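The Ovesine Frame: A Clip-On Base for Small Light Panels
Final Project Report, Design and Fabrication Workshop
Ama Ackah and Vilho Nurmi

1. What we wanted to make

Our project started with a lamp that kept falling apart. The Suominen workshop has a shelf of flat light panels that students borrow for drawing and model photography, and each one sits in a thin molded frame. When a corner cracks, the panel gets set aside. We wanted to replace the molded frame with one that could be taken apart, repaired and put back together with a single hex key, and we wanted everything that attaches to it (diffuser sheet, cable, paper masks) to clip on by hand.

We named it Ovesine fairly early and the name stuck. The finished prototype is a flat frame of slotted aluminum extrusion with a triangular gusset at each inner corner and plastic clips along the rails. It holds a diffuser sheet on the underside. We are very happy with how it came out, and a good part of this report is about the clips, which took much longer than the metal!

2. Materials

We had a budget of 139 dollars and stayed inside it, mostly by using leftover extrusion from the workshop rack. The slot opening is 8 mm. The gussets are metal plates fastened with small screws. We looked at printed plastic gussets too, and they would have been cheaper, but the first pair bent visibly when Vilho leaned on a test corner, so we went back to metal the same afternoon.

The clips came from two places. The clear faceted ones are sold by Venar as panel connectors. They have a diamond shape when you look at them from the top, and they press into the slot and grip both lips of it. The others are white, with a toothed stem that goes through the sheet and holds it from behind. We ordered a mixed bag of both kinds and tried everything in it.

We also used two short clear posts on one long rail. They stand up past the edge and work as stops when the frame is hung on a wall strip.

The whole thing weighs 1,177 grams without the panel. That is heavier than the molded frame it replaces, and we think it's fine for something that spends its life on a desk.

3. Building the frame

Cutting was the easy part. The workshop saw has a stop block, so matching rails came out the same length as long as we cleared the chips between cuts. We forgot to do that once and ended up with a short rail, which we later cut up for testing clips on. Having a loose piece of rail to practice with turned out so useful that we would now cut one on purpose.

Deburring matters a lot more than we expected. A burr you can barely feel with a fingernail will shave plastic off a clip every time it goes in. We used a small file on the slot lips and then a strip of fine abrasive paper folded over a popsicle stick, and the difference in feel was huge.

For squaring the corners we followed this order:

Lay the rails flat and put all the gussets in loosely.
Turn each screw until it just touches.
Measure both diagonals and push the long one in with the heel of your hand.
Tighten opposite corners a little at a time.
Measure the diagonals again before the final turn.

Our first attempt skipped the second measurement and the frame rocked on the table. Loosening and starting over took ten minutes, so no harm done.

4. Placing the clips

We started with the clips spread evenly, and it looked great on paper. In use it was annoying. A diffuser sheet that is held at equal distances bows between the holding points, and when you press one clip in, the next one along tends to creep down the slot.

Vilho's idea was to put them in pairs. Two clips side by side support each other, so the sheet is held flat over a wider spot and neither clip tilts when the sheet is pulled. We moved most of the clips on the left and bottom rails into pairs and left a single one on the top rail beside the middle post. That single clip marks the top for anyone assembling the frame – you find it with your thumb before you see it.

We kept rearranging the bottom rail right up to the end. A pair toward the left and a pair near the middle were settled quickly, and the right end was where we argued. With no clips there, the sheet lifts at that corner when the cable is moved. With clips too near the gusset, your fingers have no room to press.
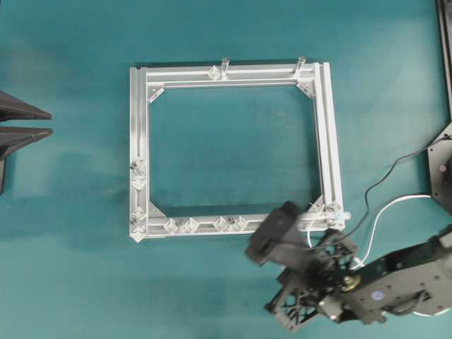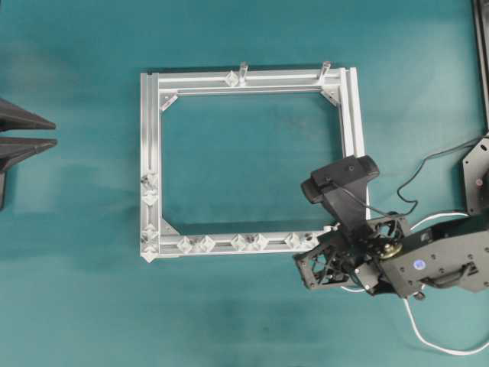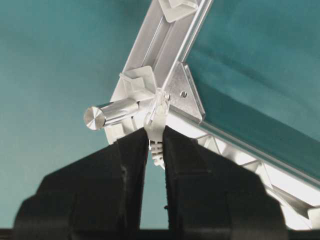 Figures 1 to 3. The slotted frame, with corner gussets and plastic clips.

The bottom rail differs between the first two figures. Figure 1 has one pair on the left half and another a little right of center, and in Figure 2 the rail also carries a pair toward the right. Our recommendation is the fuller arrangement. The left rail is the same in both: two clips near the middle and two down at the lower corner.

Figure 3 is much closer in, and is the best one we have for the toothed stem on the small white clip. You can also make out the round screw on the face of the gusset.

5. Testing

We wanted to know three things. Does the clip stay put when the sheet is tugged? Can you get it out again without tools? Does it still hold after being used many times?

For the tug test we clamped the practice rail to the bench, pressed in a clip, attached a luggage scale with a loop of fishing line and pulled until something moved. We did 17 pulls for each kind of clip and wrote down what gave way first. With the clear clips it was always the grip on the slot: they tilt, then pop out whole, and you can push them straight back in. The white ones held on longer, but when they failed, a tooth on the stem was usually damaged and the clip went into the trash.

That result changed our minds about which clip should do what. We had planned on white clips everywhere because they were stronger. After testing, we preferred the kind that lets go early and survives. The white ones now go only where the sheet must not come loose, near the cable.

For the removal test we asked classmates to take the sheet off and put it back. Everyone managed. The slowest part was finding out which way a clip wants to be rolled, and once people had felt it on one clip they flew through the rest. Two of them asked if they could keep a piece of rail to fidget with, which we took as high praise.

The repeat test was dull but worthwhile. We took turns pressing the same clear clip in and out of the practice rail while listening to music. The grip got looser during the first part and then settled. On a rail we had left unfiled, a clip of the same kind wore down quickly and left a little pile of plastic dust behind. If you read only one sentence of this report, please let it be the one about deburring.

6. Problems we ran into

Static. Clear plastic clips attract every speck of aluminum dust in the room. We now wipe down the rails with a damp cloth before opening the bag.

Lost clips. A clear clip on a gray workshop floor is gone forever. Work over a mat in a strong color if you have one. Ours is a teal green and the clips show up on it nicely because of the way their facets catch the light.

Mixed-up hardware. The gusset screws look almost identical to the ones for the wall strip, but they're shorter. We put a long one into a gusset, it bottomed out, and for a while we blamed the gusset for being loose. Separate jars solved it.

Diffuser size. We cut the first sheet to the outer edge of the frame, and it caught on everything. Trimming it back so that it ends on the rail made it much nicer to handle. The wasted sheet became masks for the photography students, so it found a home.

7. What we would change

The posts are a bit too tall. They do their job on the wall strip, but when the frame goes into a drawer they catch on the one above. Ama would like to shorten them, Vilho would like them to fold, and we ran out of time before trying either.

We would also like a printed guide for the pairs, a simple spacer you lay in the slot and press the clips against. At the moment the spacing is done by eye and each of us does it slightly differently. A spacer could be cut from scrap on the laser in a few minutes.

Finally, a second size. The Voson panels in the drawing room are longer and narrower than the ones we designed for, and the same gussets and clips should carry over with new rails. We have left our cut list and the practice rail in the project drawer with the jars of screws, and any group that wants to pick this up is very welcome to it. The key for the drawer is at the Suominen front desk until the end of August.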